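# Chapter 5: Where the Money Goes Before You See It

I used to run a small stationery shop called Ruvby, and for the first two years I thought I was rich. I'm not kidding. I'd look at the bank balance at the end of a good month, see more money than I had ever held in my life, and start pricing motorcycles. Then the supplier bill would land, and the tax bill after that, and I'd be eating rice at my sister's place again.

So this chapter is about cash flow, and I'm going to ask you to care about it more than you want to. Most students come to this part of the course wanting to talk about profit. I get it! Profit is the fun word. But I have met plenty of people with a profitable business on paper who couldn't pay the electricity bill in July, and we need to talk about how that happens.

Start with Natsumi Nomura and her company, Lultau. She sold handmade lunch boxes to offices, and the numbers were lovely. Every box cost her less to make than she sold it for, the customers came back, and she had 261 boxes on order going into the summer. On paper she was doing better than anybody on her street.

The trouble was the calendar. Her wood seller wanted to be paid when the wood left his yard. Her customers paid 41 days after they got the boxes (some of them later, and you'll learn to love those people too). So every new order meant money going out first and money coming in a good while afterward. The more she sold, the deeper the hole got - and she was selling more every week.

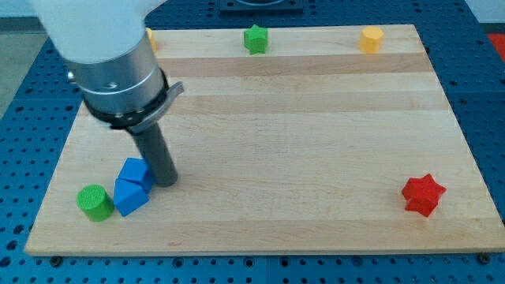 *Fig. 5.1. Robot arm with a rod-shaped tool above a striped wooden board.*

When I talked to Natsumi years later, she told me the worst day of all was the day she got her biggest order. She danced in the kitchen, called her mother, and then sat down and worked out that she couldn't buy the wood for it. She ended up borrowing from a lender called Stitia at a rate I won't print in a book that young people might read. She kept the company, but it took her a long time to feel that any of it belonged to her again.

Let's put a name on the thing that got her. The stretch between paying your suppliers and getting paid by your customers is called the **cash gap**. You can have a wide one or a narrow one, and a few lucky businesses have it running backward, so the customer pays before the supplier does. A school that collects fees at the start of term is like that. So is anyone who takes a full deposit on a wedding cake.

Hamisi Minja is the person who taught me to look for the backward kind. He kept the books for a furniture seller, Sitthichai, and he had a habit of asking one question about every deal that crossed his desk: who is holding the money while we wait? If the answer was "they are," he'd go back and try to get a deposit, or shorter terms, or a little more time from the supplier. He was polite about it and he almost never let it go. I found him very annoying for a while and then I hired him.

We'll do three things in the pages ahead. First, you'll draw a cash calendar for a small business, using nothing fancier than a pencil and a sheet of paper. Then we'll go back to Lultau and see which of Natsumi's choices made the gap wider and which ones could have closed it. Last, we'll look at borrowing - when it's a sensible bridge over a short gap, and when you're just renting somebody else's money to hide a problem.

Before you turn the page, try this. Think of the last time you paid for something on behalf of a group, maybe a dinner or a set of tickets. Write down the day you paid and the day the last friend paid you back. Keep that piece of paper handy, as we'll use it in Section 5.2.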